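Workshop tips for clubs entering the home tasks round

These notes come out of two seasons of the Tanau student robotics club and its entry in the household tasks competition at Prosden. The tasks are tidying a sofa, folding a towel and clearing a low table. Most of what follows is small stuff about cloth, cables, furniture and tape, and it should be of use to any school or college group working on the same rules. A good part of it was passed on by the Gronow club, who had been doing this longer than we had.

Setting up the practice corner

Use real furniture. We spent a whole term on a bench with foam on top and most of what we learned on it had to be thrown away. A second-hand sofa can be had for very little if you are able to collect it. Check that the door is wide enough before you pay.

Once the sofa is where you want it, mark the position of each foot on the floor. Masking tape is fine on hard floors. On carpet it lifts within a day or two, so use short stitches of bright wool, pulled through with a darning needle and snipped out at the end of term. Mark the starting place of the robot in the same way.

Push the sofa against a wall or put rubber cups under the feet. A sofa that creeps back a centimetre each time an arm leans on it will spoil an afternoon of trials, and it is easy to blame the software.

Pale upholstery shows every mark. Wipe down the hands and forearms before each session with a barely damp cloth, and look for grease at the joints. If a smear does get on the fabric, blot it with dry kitchen paper first, then with a little washing-up liquid in lukewarm water, working inwards from the outside of the mark. Try it on the back of the sofa before you try it on the front.

Draw the curtains or keep the lights the same from one session to the next. Our room has windows on one side, and trials at 4 in the afternoon in December did not match the ones we had run at lunchtime.

Handling cushions

Plump the cushion before every trial. Filling settles towards the bottom, and a flat corner is much harder to take hold of than a full one. Hit it on two opposite edges, turn it, and do the same again.

Go for a corner. A hand that comes down in the middle of the cushion only presses it into the seat. At the corner there is a double thickness of seam and something for the fingers to close round.

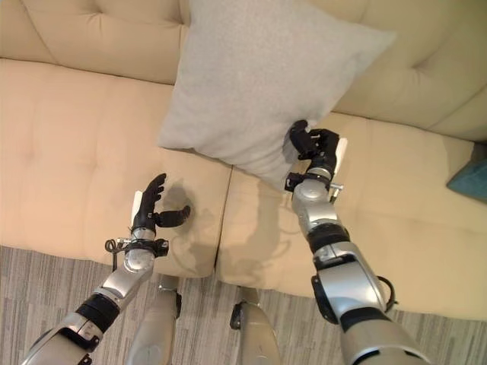 Close slowly and stop early. Cushion covers slide over their filling, and a hard grip tends to end up with a fistful of cover while the inside stays where it was. We set the closing speed to 30 per cent of full and left it there for the rest of the season. If the cover is loose, put in a pad one size larger, or take in a side seam by hand.

Plain woven covers behave best. Velvet looks different depending on which way it was last brushed, and this upset our vision work for weeks. Avoid tassels, piping and buttons until the simple covers go well. Zips should face down and away from the working side.

Wash new covers once before you use them – the finish from the factory makes them slippery. Do not use fabric softener. Keep a spare set, washed the same number of times, for the competition itself.

Cables and wrists

A loop of spare cable at the wrist or elbow is needed so the joint can turn, but it should be only as long as the furthest turn asks for. Move the arm by hand through its whole range with the power off, watch where the cable goes tight, and add two fingers' width.

Hook-and-loop straps are better than cable ties for anything you will undo more than once. If you do use ties, trim the tails flush with nail clippers. Side cutters leave a sharp edge that will pull a thread in upholstery, and we have the pulled threads to show for it.

Go over the wrist screws at the start of each session. Put a dab of nail varnish across the head of each screw and on to the metal next to it. When the line is broken, the screw has moved. A bottle costs next to nothing and lasts the year.

Keep a lint roller in the toolbox. Fluff from carpet and cushions collects in finger joints, and a soft toothbrush gets out what the roller leaves behind.

Writing things down

Keep one exercise book for the practice corner and leave it there. Write the date, the cover used, which corner was gripped, and what went wrong. Our book had 422 cushion trials in it by the end of the season. We had been aiming for 1,000, which was too many for a club that meets after lessons.

Write down the good trials as well. In the first few weeks we only noted failures, and when we wanted to go back to settings that had worked, there was no record of them.

Change one thing at a time. If the cover and the grip speed both change in the same session, you will not know which of them helped.

Taking turns

We had 11 members and one robot. Three people at the sofa is enough: one at the controls, one with a hand on the stop button and one writing in the book. Everyone else can sew, label cables or read the rules. Swap every half hour, and swap the person on the stop button more often than that, as it is dull work and attention wanders.

Long hair tied back, no scarves, no lanyards. Whoever puts the cushion back for the next trial says so out loud and waits for an answer before reaching in.

Packing for the day

Take your own extension lead, the two sets of covers, the lint roller, nail varnish, a needle and matching thread, spare straps and the exercise book. Pack the hands in an old towel inside a lidded box. The hall at Prosden has a hard floor, so take tape for the start mark and leave the wool at home.

Ask to see the competition sofa as soon as you arrive. The one at the Jendamov heat was much lower than ours, with a deeper seat, and we needed most of the morning to change the reach. If you can measure the seat height and depth the evening before, do it then. A cloth dressmaker's tape is easier to use on a soft seat than a steel one.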